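August, bench notes, second half of the morning

Picked up the humidity logger question again. The claim we inherited from the Bratemville test report is that the cheap sensors "settle within a day" of being sealed in a box with a salt solution. I don't believe it, and the report gives no raw readings, only a smoothed curve that starts suspiciously late.

Setup as of 10:40:

- 13 sensors, all from the same Wirier batch, in one sealed tub with saturated table salt. Should sit near 75 percent if the salt slurry is doing its job. I used supermarket salt the first time, which has anti-caking stuff in it. Redone with plain salt.
- Reference meter is the Resonon, last checked in 2011 according to its own sticker. So "reference" is generous. I'm writing its numbers down but not leaning on them.
- Logging every 40 seconds. Too often, but the script was already written that way. 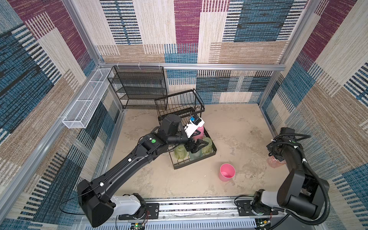

- Tub lid taped on all four sides. The old lid seal leaks at one corner, and I suspect the Bratemville people had the same tub.

## What I got

After seven hours on the first run the sensors still disagreed with each other by more than the datasheet allows, and the spread wasn't shrinking. Two were drifting upward together. Those two sat closest to the slurry, so it could be position and have nothing to do with the parts. Swapped them with two from the far side for run two. Result: the drift mostly stayed with the position. Mostly. One of the moved sensors kept a bit of it, and I don't have a story for that.

Kpodo's application note says to put a small fan in the tub. Fine, but a fan warms the air, and relative humidity moves with temperature, so I'd be trading one error for another. Would want a run with the fan in place and switched off before I trust any comparison. The note doesn't mention doing that.

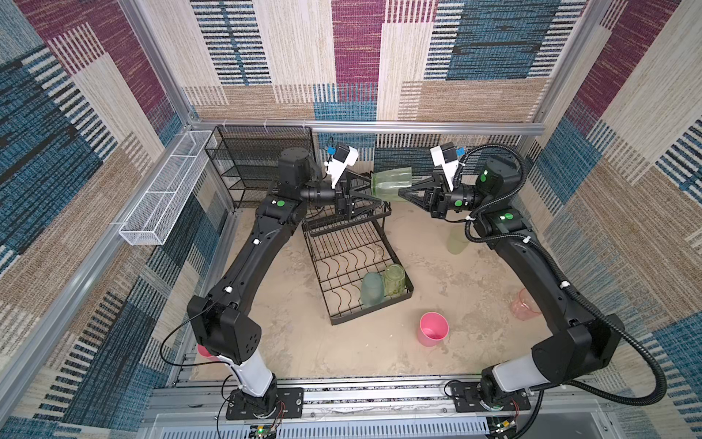

## Still open

- Is the salt slurry wet enough? There should be visible undissolved salt AND liquid. Check before taping.
- Temperature in the tub isn't logged separately. The sensors report their own, and they heat themselves when polled this often. Drop the polling rate and see if the readings shift.
- Do not average all the sensors and call it the answer. If they share a bias the average hides it.
- Get the unsmoothed data from Bratemville, if it exists.

Run three starts after lunch with the slower polling and no fan. Leaving it overnight.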